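The Long Way to a Good Innings

I came to cricket late, by way of a broken radio. The only station it would hold was carrying a club final from Paltik, and I was stuck peeling potatoes, so I listened. By the time they were in the pot I had feelings about leg spin.

That was the season Yanti Pillai made her 383 runs for Bredeck, and I've been a bit of a bore about her ever since (ask my sister). She isn't flashy. She stands very still, lets two or three go by, and then hits one so hard that the guy next to me spilled his tea in sympathy!

When I finally got to talk to her, she wanted to discuss getting out. She had made 54 in the semifinal and was still mad about the shot that ended it, a lazy sweep to a ball she should have left alone. "I was thinking about lunch," she told me – and she was dead serious.

Food came up a lot, to be fair. She cooks the night before every match, always the same rice and eggs, and she won't touch the stuff they sell at the ground.

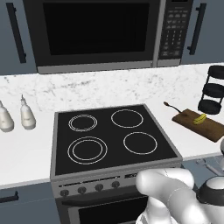 The bowler who worries her

Ask Yanti who she hates facing and she'll say Hidayah Entili before you've finished the question. Hidayah bowls for Plovoder, off a run-up so short it looks like she forgot something, and she gets the ball to drift in late. I watched them go at it for 40 minutes in August and I don't think I blinked. Yanti got nine runs out of it and looked thrilled with every one.

Their coaches can't agree on who won. Faizal Sembiring, who runs things at Bredeck, gives it to his batter on points. Melati Kwok at Plovoder just laughed at me and went back to her scorebook.

They meet again in the first round, and I've already bought my ticket – front row, right by the sightscreen, with a flask of my own tea.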